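Data card for the Waltau shelf-and-basket set, used at Boltville to judge whether a legged humanoid is ready for ordinary tidying and fetching in a lived-in room. Short answer as of August: not without a person standing by.

## Contents

- 171 episodes, one per directory
- 153 with complete joint logs; the rest are video and outcome label only
- 7 task variants, listed in `tasks.yaml`
- Episode limit: 500 seconds, after which the run is scored as a timeout

## Task

The robot starts in a furnished bedroom with a basket in one gripper. It has to approach an open shelving unit, find the named item, pick it, and put it in the basket. Items are small and sit in separate compartments. The basket must stay in the gripper throughout; setting it down ends the episode as `fail_basket`.

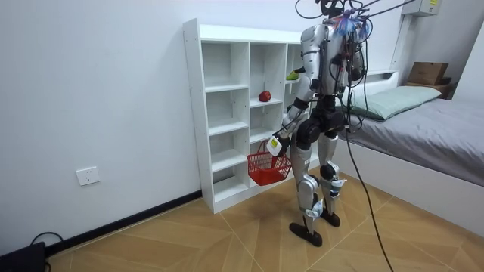
Reach height is the variable that matters most. Upper compartments can be served from a standing pose. Lower ones need a knee bend with the basket held clear of the boards, and the planner often gives up there — see `abort_reason` in the episode metadata.

## Labels

`success`, `fail_grasp`, `fail_basket`, `fail_contact`, `timeout`. Contact with the shelf is allowed if nothing moves. Contact with the bed is always `fail_contact`. Labels were assigned by Fidelina Ccori from video and spot-checked against gripper force.

## Known problems

- Basket swing is not modeled. The `basket_pose` field assumes a rigid hold and should not be used for training.
- Power and data are tethered. Runs stopped by the cable handler are marked `timeout` in older metadata; filter on `operator_stop` instead.
- Joint names follow the Sastry convention. The Studetex loader expects its own order, so run `remap_joints.py` first.

## Use

Suitable for evaluating grasp planning and one-arm carrying. It says little about walking between rooms, soft goods, or homes with stairs. Success rates should be reported per variant; a pooled number hides the gap between high and low compartments.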